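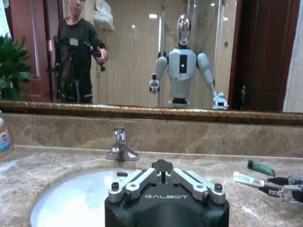

Clear the Counter Last

Most advice about cleaning a bathroom starts with taking everything off the counter. Put it all in a bin, wipe down the stone, then decide what deserves to go back. I followed that rule for 16 years, first in my own apartment and then in the rentals I looked after in Dirnberg, and I now think it is wrong.

The things people leave beside a sink are there because they get used there. A tube of toothpaste on the marble is a small mess, but it is also a fact about how the person lives. Put the tube in a drawer and it will be back out by the next morning. I have done this in my own house and lost every time.

What I do now is leave the counter alone for a week and look at it. Some things stay put and some drift. A bottle of hand soap by the basin stays. The toothpaste moves a few inches either way. Then there are the strays, like a lighter, which somebody carried in to light a candle and set down. The strays are the only things that need to leave, and most of them already have a home in another room.

Nafula Masanja, who shares the rentals with me, disagrees. She says guests want a bare counter, and for guests she is right. A person staying two nights brings a toiletry bag and takes it away again. But a bathroom that the same people use 6 or 7 times a day is a workplace, and I would not clear a carpenter's bench every evening either.

The organizer industry has its own answer. I bought a Stinetti tray set for almost $119, with a slot for each item. The slots were too narrow for a family-size tube, and the tray collected a gray paste underneath that took longer to scrub than the counter ever had. It went to the thrift store in June. A plain cup does the job.

Stone does complicate things. Ours is tan with a lot of speckle, and it hides smudges until the light hits it sideways. Toothpaste should not sit on marble for long, and water spots show more the longer you leave them. So wipe often — lift the tube, wipe, put the tube back. It takes less than a minute with a damp cloth and a dry one. Do the faucet with the dry cloth while you are there.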